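2019-11-30

Cold and dry all day, wind from the north, and the ground at Pondcombe hard enough in the morning that the soil corer had to be hammered in. I did the last of the autumn root samples and got home after dark. Writing this up now before I forget which bags had the split labels.

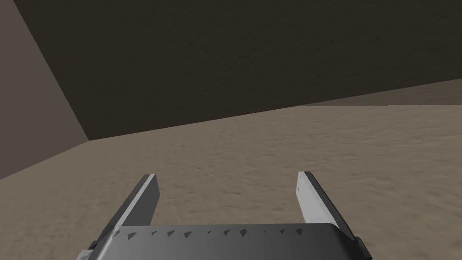
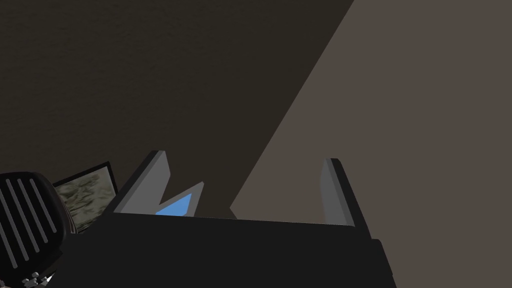
Dark wall and a lighter one beside it.

We are at 1,393 cores now since the plots were fenced. Today's share was the six I couldn't get last week when the lower track was under water. Plots 2 and 5 were fine. Plot 3 was full of stones and I bent the small corer on the second try, so the sample there is short by a few inches. I wrote that on the bag and in the notebook. Ye-rin Seo will want to drop it from the set and I expect she is right, but I would like to see the fungus counts from it first. It is the only plot on that side with beech in it.

The question is still the same one we started with. When the leaf fall is heavy, do the fungi on the fine roots do more of the work of getting nitrogen to the trees, or do the trees just wait for the bacteria in the litter to break it down? In the summer I would have said the fungi. The September samples made me less sure. The root tips were well covered in the plots where we had raked the leaves away, and thinner in the plots where we had left them deep. I had expected it to go the other way.

Attila Major came up at midday with the new sieves and stayed to help with the washing. He thinks the raked plots dried out more and that is the whole story. A drier top layer means the roots go looking lower down, the fungi go with them, and we find more tips in the core because we are sampling at the depth they moved to. It is a fair point. We did not take moisture at two depths before August, so I can't rule it out with what we have. I told him so. He said he would lend me two of his probes for the winter if I promise to bring them in before the hard frosts, and I said I would try.

Washing took most of the afternoon. Cold water, bare hands for the fine ones, because the gloves are no good for picking root tips out of a tray. Attila did the coarse sieve and I did the fine one. The clay in the bottom plots sticks to everything. We lost one tray when the stand tipped over, from plot 5, but there was a second core from the same spot in the cooler, so no harm done except to my boots.

Counted tips under the scope until four. I stop at 100 tips per core and score each one as covered, partly covered or bare. Today was slow, with a lot of partly covered ones that I went back and forth on. The old rule was that anything over half is covered. I am sticking to it, but I marked the close calls with a dot so that Ye-rin can score them again without seeing my numbers. We ought to have been doing that from the start.

Two things from the counting that I want to remember:

Plot 2 has a pale yellow type I have not seen there before. It branches like a little fan. I kept six tips in alcohol for the DNA run.

Plot 6 had almost no bare tips at all. It is the wettest one. If Attila's drying idea is right, it should be among the thinnest. One plot doesn't settle anything, but I told him about it, and he said "Hm" and went to get his coat.

The order from Magesa came at last, after three weeks, and they sent the wrong filters again. The box says Heka on it, which is the size we used in the old lab. They will fit if I trim them, but I don't want to start trimming filters for the nitrogen runs and have to explain it later. I wrote to them tonight and asked for an exchange. The drying oven is still reading high as well. I set it low to make up for it and put the glass thermometer on the middle shelf. Must ask about getting it looked at before the holidays.

There was a message from the people at Clemow about access for the winter. They are thinning the spruce on the far side of the stream in January and want us off the track while the machines are in. That is fine for the roots, as nothing much happens down there in January anyway, but it is a problem for the litter bags. There are 900 of them buried between the two sites and the next set is due up in the middle of the month. I could lift the Clemow ones early and accept the uneven gap, or leave them in and lift a double set later. I lean toward early. Mice chewed through some of last winter's and I would not want them to get more time at it. Will talk to Ye-rin on the phone tomorrow and decide then.

Also to do: copy out the notebook pages before they get any wetter, find the spare corer, and write to the reviewer who asked for the soil pH values. I have them somewhere. I think they are in the green folder, with the maps from the first year.

Hands are still sore from the cold water. Soup and toast for supper. I read a few pages of the paper Attila left, on beetles and dead wood, and fell asleep over the methods section. The cores are in the fridge, bottom shelf, 2 and 5 on the left, the rest on the right, and the short one from plot 3 in a bag by itself.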